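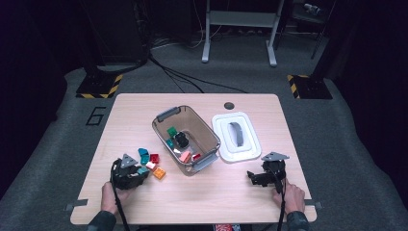
Section 6. Setting up a table station for two-handed gripper work

Read this section before the first session at a new station and again whenever a table has been moved. It covers the table, the cables, the grippers, the block bin and the daily checks. Charging and file transfer are in Section 7.

Revised 15 November 2020 by Nayara Pacheco. Replaces the January sheet.

6.1 Before you start

You need:
- one table with its two clamps
- one pair of Grulto hand grippers, left and right, from the same case
- two gripper cables
- one bin and one set of blocks
- the head camera and its strap
- the station log

The grippers in a case are calibrated as a pair. Do not swap one with a gripper from another case, even if the jaws look the same. If a case has only one gripper in it, return it to the bench and take another.

6.2 Placing the table

1. Check the number on the floor against the number on the job card. The log entries and the calibration files both use the floor number.
2. Set the table on the carpet with its long side facing the operator. The cable hole goes on the far side.
3. Keep the table clear of the striped equipment bases. You should be able to walk between the table and each base without turning sideways.
4. Fit a clamp at each side of the tabletop, near the front. Tighten by hand until the top does not shift when you lean on it.

CAUTION: Do not tighten the clamps with pliers. The pads will mark the tabletop and the screw can strip.

5. Press down on each corner in turn. If the table rocks, move it a little and try again. Do not put folded paper under a leg.

6.3 Routing the cables

1. Lay the floor cables flat behind the table. Loops that stand up off the carpet must be pulled out or taped down.
2. Connect the left gripper first, then the right. Push each plug in until the collar clicks.
3. Let the gripper cables hang down on the operator's side, clear of the hands. They must not cross the tabletop.
4. Have the operator reach to both far corners of the table with the grippers. If a cable pulls tight, give it more slack and repeat.

NOTE: A tight cable shows up in the recording as a small jerk at the end of each reach. It is easy to mistake for a bad jaw sensor. Check the cable before you open a fault ticket.

6.4 Fitting and checking the grippers

1. Look at the plate on top of each gripper. It must sit flat and be free of fingerprints and tape residue. Wipe with a dry cloth only.
2. Try to turn the plate with two fingers. If it moves at all, stop and recalibrate the pair (see 6.6).
3. Open and close the jaws fully four times. The travel should feel even in both directions.
4. Close the jaws on a single block and lift it. Hold it over the table for a slow count of six. The block must not slip or turn.
5. Repeat with the other hand.

CAUTION: Keep fingertips behind the jaws when the other hand is closing them. Long sleeves are fine, but push loose cuffs back so they do not catch in the linkage.

6.5 Setting out the bin and blocks

1. Put the bin near the middle of the table, within easy reach of both grippers. It does not have to be square to the table edge. Change its angle between runs.
2. Put some blocks in the bin and leave the others loose on the table. Mix the colors in both groups.
3. Other containers may stay on the table if the job card allows them. Leave room for the jaws to open on either side of the bin.
4. Check that no block is lying on a cable or under the bin.

If a block has a cracked edge or a loose part, take it out of the set and write its color in the log.

6.6 Recalibrating a pair

Recalibrate after a drop, after a plate has been touched or replaced, and at the start of each week.

1. Clear the table completely.
2. Place both grippers flat on the table, jaws closed.
3. Choose Pair Setup in the Vornbridge software and enter the floor number.
4. Wait for both status bars to turn green. Do not lean on the table during this step.
5. Pick up both grippers and touch the jaw tips together. The on-screen gap should read zero. If it does not, start again from step 2.

If the pair fails twice, tag the case and take it to Zuleica Portela at the repair bench. Do not adjust the jaw screws at the station.

6.7 End of session

Open the jaws, unplug the right gripper and then the left, and coil each cable loosely. Return the blocks to the bin. Leave the clamps on the table. Enter the floor number, the case number and any faults in the log.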